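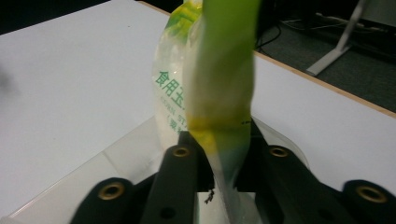
## 4. Setting up the Breretach pantry label printer

Complete section 3 (charging) before you start. The printer will not pair if the battery light is red.

### 4.1 Load the label roll

1. Press the side latch and lift the lid.
2. Remove the cardboard spacer. Keep it if you plan to ship or store the printer.
3. Drop in the roll with the labels facing up. A standard roll holds 200 labels.
4. Pull the end of the roll past the cutter bar and close the lid until it clicks.
5. Press FEED once. One blank label comes out.

**Caution:** The cutter bar is sharp. Keep fingers clear when the lid is open.

### 4.2 Pair with the app

1. Open the Devberg Pantry app and choose **Add printer**.
2. Hold the power button until the blue light flashes.
3. Enter the four-digit code shown on the printer.

If pairing fails, move the phone closer and repeat step 2. Error 423 means the printer is already paired with another phone. Remove it there first.

### 4.3 Print your first label

1. Tap **New label** and type the name of the item. Names can be up to 94 characters long, but long names print small.
2. Set the date opened. Leave the use-by date blank for salt and sugar.
3. Choose **Jar**, **Bin** or **Bag**.
4. Tap **Print** and wait for the label to stop moving before you tear it off.

**Note:** Wipe flour or starch off the container before you apply a label. Labels do not stick well to dusty plastic. For soft bags, close the bag with a clip and stick the label to the clip tag.

Labels are safe in the freezer. Do not put them in the microwave or dishwasher.

Replacement rolls are sold under part number 156. To change the label language, see section 5.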